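Getting a Rental Cottage Ready Between Guests

If you let out a spare cottage, you already know that the hours between one family leaving and the next one pulling into the driveway go by awfully fast. I have been looking after our little place in Relivden for 12 years now, and I still find myself hunting for pillowcases at the last minute!

Start with the beds, always. Strip everything, get the first load going, and open the windows while you're upstairs. I keep three full sets of sheets for each bed – one on, one in the wash and one folded in the closet – and it has saved me more times than I can say. A squirt of dish soap rubbed into sunscreen marks before washing does wonders.

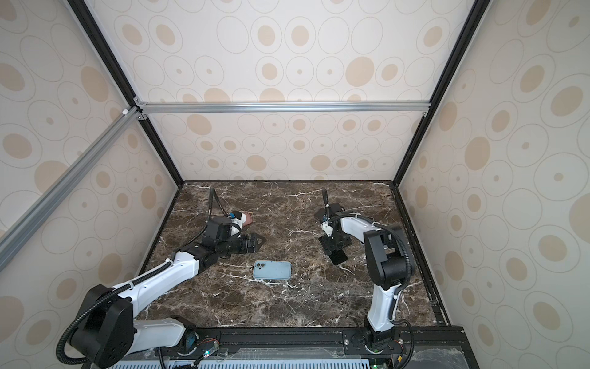

Janell Maldonado

Next comes the kitchen. Open every drawer, even the ones you think guests never touch (I once found half a birthday cake in with the baking sheets). Put a mug of water with a few slices of lemon in the microwave for 3 minutes, leave the door shut a little while longer, and the splatters wipe right off. Run the empty coffee maker with equal parts white vinegar and water every January, then twice more with plain water.

For the bathroom, an old toothbrush and a paste of baking soda will take care of the grout. Check the shower drain too, and leave a spare roll of paper where people can see it.

Last of all, walk in through the front door with your bag on your shoulder, the way a guest would, and sit down on the couch for a minute. You'll notice the cobweb over the lamp, or the remote with dead batteries. I keep a pack of batteries in the hall closet, next to the light bulbs and the spare key.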